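05/09/2020 -- kitchen notebook, Gendis

Saturday. Tasting for the soft opening menu, second round. Johanna Gruber cooked, I took notes. Güven Kozan came by at lunch to go over the counter layout.

Peri marinade, batch C: 38 hours in the fridge. Too salty at the bone, skin fine. Batch B was better all round. Going back to B with less vinegar. Johanna wants to try it with the Idahosa peppers once the next crate is in. They run hotter than what we have, so start at half.

Flatbread: 372 g dough ball is too big for the plate. Cut down and try again Monday. Rested dough tore less than the fresh.

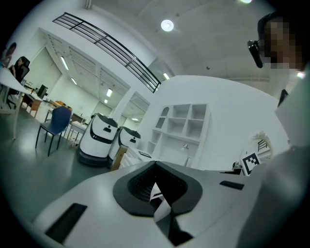
Gripper, close up, and the person at right.

Coffee: Duvier sent the dark roast again. We asked for the medium. Pulled shots on it anyway, bitter at the usual grind, passable one step coarser. Will call them. Pritard can do the same weight per week but wants a 2000 deposit, and we are not paying that before opening.

Cold drinks: sorrel with ginger is good, keep. Tamarind needs straining twice. The lime one separates in the bottle -- either shake to order or drop it.

Güven thinks the pickup shelf should be on the street side so people waiting don't block the register. Agree. He'll redraw it. Seating stays as it was in the March plan, with the long bench by the wall.

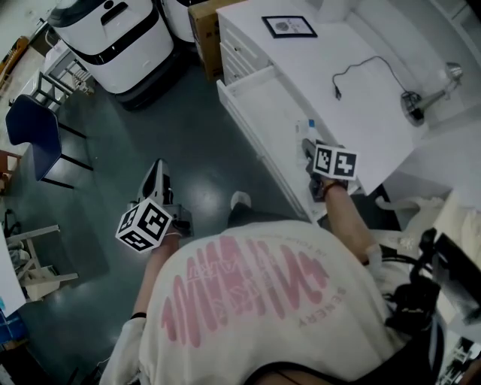 Both grippers in use, right one in the desk drawer.

Takeout boxes: the sample pack of 100 came. Lids hold, but fries go soft with the lid shut. Punched two holes in one and it was better. Ask for the vented kind and get a price.

Menu wording: take "slow" off the chicken line, it's grilled. List the sides separately. Prices still open on the wraps.

To do
- batch D, less vinegar, start Sunday night
- call Duvier re roast
- vented lids, price
- smaller dough balls
- send Johanna the sides list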